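Ramidlow Community Help > Home > Cleaning and Waste

Clear bag packed to the rim, how do I close and move it without tearing? 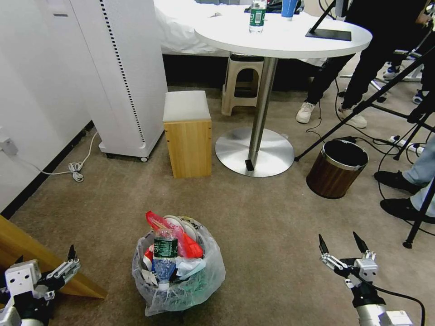

Question

Posted August 2023 by thammasiri_b
Viewed 39 times

I use clear bags for general trash in a carpeted room that doubles as a bedroom. The bag goes on the floor next to the round table. By the time I get to it, it is full to the top: plastic drink bottles, wrappers, paper, another plastic bag, sometimes something flat and round like a plate or a container lid near the rim.

Two problems. First, there is not enough slack left at the top to tie a knot. Second, when I lift by the rim, the film stretches and sometimes splits down the side. The last split left liquid on the carpet from a bottle that still had some in it.

The bags are Dokinia 28 liter, clear. I can't switch to opaque bags, the building only accepts clear ones. Is there a correct way to close these when full, or do I need a thicker bag?

2 answers

Answer 1 (accepted)
Score: 7

Thickness is secondary. Most of the volume in a bag like this is air inside bottles and folded plastic. Reduce that first.

1. Take out the bottles. Empty them in the sink, press flat from the middle, and put the cap back on while holding them flat. Without the cap they spring back. Check whether your building wants bottles separate from general trash. If it does, they should not be in this bag at all.
2. Take out anything rigid and flat. A plate or lid with its edge against the film is a likely place for a tear to start. Put it back in the center, lying flat, with paper on both sides.
3. If there is a second plastic bag inside, open it, let the air out, and use it to hold the small loose paper.
4. Push down with an open palm, not a fist. Stop when you feel the film tighten at the sides.
5. You need 5 inches of free film above the contents for a knot. If you have less than that, gather the rim and close it with a cable tie or a strip of packing tape wound twice.

Lifting: do not lift by the rim. Slide one hand under the base, hold the gathered neck with the other, and keep the bag upright. On carpet, don't drag it. Staples and small grit in the pile will cut thin film.

If it has already started to split, put the whole bag into a second clear bag, upside down, so the split end is at the closed end of the new one.

Boonmee Siriwan

Comment from thammasiri_b: Capping the bottles while flat made the most difference. I got the knot done with no tape. The bottles do go separately here, I checked the notice by the elevator.

Comment from Boonmee Siriwan: Then you can probably drop a bag size too.

Answer 2
Score: 1

Get the Bokum bin with the clamp ring. The ring holds the bag edge and you can't overfill it past the ring. I have had mine since May and no tears. It takes up floor space though, and the pedal sticks a bit on carpet. Also move any power cords off the floor before you carry the bag out, I caught my foot on one.

Comment from thammasiri_b: Does the ring fit a 28 liter bag?

Comment: Mine is the smaller one, I don't know about 28. Measure around the rim of the bag and compare it with the label.

Related questions
Removing drink stains from beige carpet
Clear bag or tinted bag for mixed plastic
Cable ties that can be reopened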